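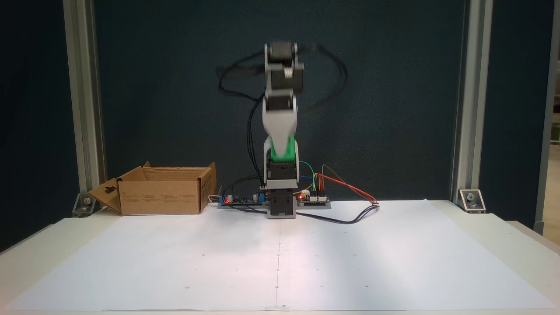

Je range toujours mal en hiver, alors c'est en avril que je m'y mets, quand la lumière revient dans la pièce du fond et que je ne peux plus faire semblant de ne pas voir les moutons sous le radiateur. Cette année j'ai commencé par le papier et les cartons, mes deux grandes faiblesses. Le papier, parce que j'en recouvre toutes mes tables depuis des années, et les cartons, parce que je suis incapable d'en jeter un. Celui qui est posé à gauche sur la table, grand ouvert, les rabats dépliés, avec son petit trou d'accrochage découpé dans l'un d'eux, est exactement le genre de boîte que je garde « au cas où ». Elle est petite, elle est brune, elle tient debout toute seule, et je lui ai déjà trouvé trois destinations différentes depuis vendredi (les crayons, les bouts de fil, puis de nouveau les crayons).

Parlons d'abord de la grande feuille blanche. Ma mère mettait une nappe cirée, moi je mets du papier, et je crois que ça vient de mes années chez Nodalari, l'atelier de reliure où j'ai appris à tenir un cutter sans me faire mal. On y changeait la feuille de table tous les lundis, et celui qui l'enlevait avait le droit de garder les gribouillis de la semaine. J'en ai encore un rouleau entier de souvenirs, quelque part dans le couloir, que je n'ai pas eu le courage d'ouvrir pendant ce rangement. On verra l'an prochain !

Le papier, donc, je le prends chez Rácz, au bout de la rue, en rouleau de 20 mètres. Il est un peu plus épais que celui que je prenais avant, il ne se gondole pas quand on pose une tasse dessus et il supporte très bien la gomme. J'ai essayé une fois un papier plus luxueux, de marque Gesia, magnifique, presque trop : je n'osais plus rien y écrire, je contournais la feuille comme on contourne un tapis neuf. Il est reparti dans son tube. Une table de travail, il faut pouvoir la salir un peu, y noter un numéro de téléphone, y essayer un feutre.

Pour poser une feuille bien à plat, ma méthode n'a rien de savant. Je la déroule la veille au soir, à l'envers, avec des livres aux quatre coins, et je la retourne le matin. Ensuite je lisse du milieu vers les bords avec le plat de la main, sans appuyer. Je laisse toujours une marge de table autour, parce que les bords qui dépassent finissent cornés, puis déchirés, puis scotchés, et une fois que le scotch s'en mêle on est perdu. Et puis j'aime bien voir le blanc du papier à côté de celui du plateau – ce n'est jamais le même blanc, et cela change encore selon l'heure.

Viennent ensuite les repères. Un trait fin au crayon, bien vertical, pour commencer, et après cela des petits ronds, des tirets, des points, disposés en rangées régulières. C'est très reposant à regarder, une feuille où il n'y a que ça.
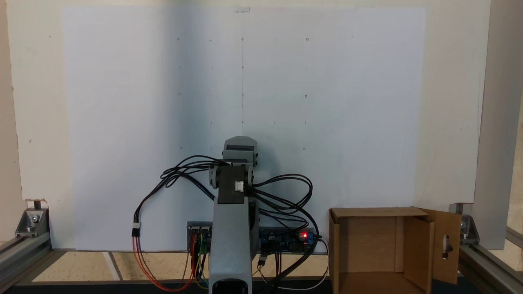
Andor Lengyel m'a écrit, après mon dernier billet, que je me compliquais la vie et qu'un crayon dur suffisait à tout : on marque à peine, on efface sans laisser de trace, et la même feuille peut faire toute une saison. Il ajoutait qu'il gardait les siennes roulées dans une gaine de tissu, jamais pliées, et qu'il en avait qui dataient de son premier appartement. J'ai essayé le crayon dur et il a raison, même si je regrette un peu le noir bien franc des crayons gras.

Restent les cartons. J'ai fini par m'imposer une règle : je peux en garder jusqu'à 20, emboîtés les uns dans les autres, sur l'étagère du haut. Le reste part au recyclage, aplati et ficelé. J'en suis à la deuxième ficelle, et il y a encore toute une pile derrière la porte.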